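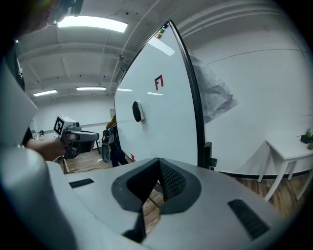
Budgeting for a first pair of hand-held grippers: what have I forgotten?

Posted by Finden in Buying and Planning

Hello all! I've been reading this board for months and have finally got something to ask. Our group has been given a small pot of money to start collecting hand-held gripper demonstrations for a two-arm setup. No arm yet, that's next year's money if we make a decent case for it. For now we want to record people doing tabletop jobs and learn to do it well before we sign for anything large.

I can't tell you how pleased I am, but I've never planned a kit list like this and I keep swinging between buying everything and buying almost nothing. The list so far:

2 hand-held grippers, one for each hand
marker cubes for both
a camera for each gripper, plus one on the head
cables and power strips
one big table
storage
a laptop, which we already own

The jobs will be simple to start with, wiping a whiteboard, moving small things about a table, that sort of level. We have one room with a wooden floor and plain white walls, and we can use it from July.

What I'd love to know is how much to hold back for spares, whether a third gripper is sensible or just greedy, and whether the room itself needs a line in the budget. My head of group wants one page from me and I'd like it to be a good page!

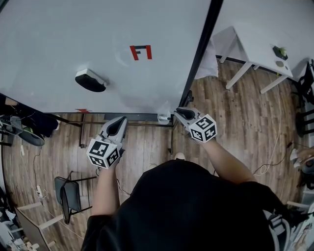
I should add that there will be two of us most days, and we'd like to swap over so that one person does the task and the other minds the recording. If that changes what you'd buy, please say so. I'm also torn between one large table and two smaller ones. The large one is cheaper, but I can see us wanting somewhere to put the laptop and the bits we're not using.

Sombat Jaidee

What a lovely problem to have. I did this same exercise for a project called Draranska and I still have the spreadsheet, mistakes and all, so let me save you a few of them.

Buy the third gripper. It isn't greedy. Ours came as a pair and the first time a finger pad started peeling we stopped for 13 days waiting for a replacement, with two people in the room and nothing to record. If a whole third unit is too much, ask the seller for a price on a set of pads, springs and one spare camera, and get it in the same order so you only pay delivery once.

On spares in general, I'd hold back 30 per cent of whatever the grippers and cameras come to. People think that's high. We spent all of ours, mostly on cables (get longer ones than you think, and a few right-angled plugs, they're brilliant), memory cards and reprinted markers. Printed markers get scuffed and then they don't read properly, so cost up a second set on stiff, matt material from the start.

Yes, give the room its own line! Ours had:

cable covers for the floor
a second table for the laptop and the odds and ends
coloured tape for marking where things start
two folding chairs
a trolley with decent wheels

None of it is exciting and every bit of it got used daily. Go for two tables if you can, and make sure the one you work on doesn't wobble. Check the height against the shortest and tallest person who'll be using it. Holding a gripper out in front of you is harder on the shoulders than it looks, and we ended up putting proper breaks into the timetable, so plan your hours for that too. We got 40 good recordings on a good morning and far fewer after lunch.

One last thing, storage. Work out how much space an hour of video from all three cameras takes, then buy two of whatever drive fits the total. One stays in a different building.

Do come back and tell us what you bought, I love seeing these things get going. 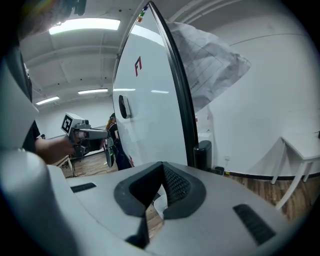
Darius Siliņa asked whether anyone had tried renting for the first month, and added that he'd had a fair price from Pongsiri for a pair with cameras fitted, with part of the rent knocked off if you keep them. He'd do that before buying a third one outright. His other tip was to get the arm people to send you their finger sizes now, even if the arm is a year off, so that what you record by hand will fit what you buy later.

Clustar

second table yes. also label your chargers

Finden

Thank you so much, all of you, this is miles better than what I had. I'm moving the big table money into two smaller ones and adding a line for the room. Sombat, the 30 per cent made me gulp but I'm putting it in and we'll see what comes back. Darius, I hadn't thought of finger sizes at all! I've written to two arm sellers this afternoon and one has already replied with drawings. I'll ask Pongsiri about the rental as well and post the prices when I have them, if they don't mind.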